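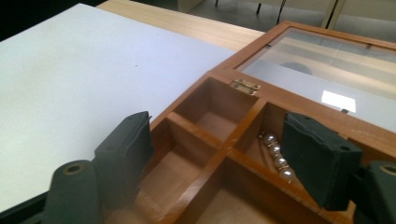 1/ Kitting bench, month four

Notes on what changed at Lokara after we began moving kitting to automation. I run process engineering for the small-parts line. Thread covers the people side more than the hardware.

2/ Baseline

Before the project, kitting was six operators per shift. Each one filled divided trays by hand from a pick sheet. Steel balls were the worst item: they roll, they reflect light into your eyes, and a miscount only shows up at final assembly.

3/ What we are automating

Demonstrations are recorded with hand-held grippers. An operator holds the tool and does the pick the way they would normally do it. The recordings train the policy that runs on the arm. Polished spheres in a compartmented box with a hinged glass lid are a hard case. The fingers have to clear the partitions and the lid, and the glass gives reflections the vision model has to learn to ignore.

4/ Who does the recording

The kitters do. Celina Śliwiński and Gemechu Kassa were the first two trained on the tool. Engineering tried it first and our demonstrations were poor: slow approach, too many corrections. Celina's were usable from her first shift.

5/ Job grades

This took longer than the software. Recording was not in anyone's job description. Tonantzin Villaseñor in HR wrote a new grade for it, between operator and technician. Pay moved with the grade starting in May.

6/ Strain

Squeezing a gripper all day is not easier on the hand than picking parts. We cap recording at 100 demonstrations per person per shift, then rotate. Eustaquio Ibarra asked for the cap after his thumb went numb. It should have been there from the start.

7/ Headcount

Still six. Two record, one supervises the arm, three kit by hand. I can't say what it will be next year and have told the crew so. Some of them did not like that answer.

8/ What got worse

Less talking. The old bench had people facing each other. The recording stations face the wall, and Ezequiel Cuevas, who trains new hires, says they pick up less by listening. We are turning two stations around to see if it helps.

9/ Open items

Glare under the overhead lights. Finger pad wear, no replacement interval set yet. Who signs off a tray when the arm filled it: currently the supervising operator, and the union rep wants that in writing. Draft is with Tonantzin.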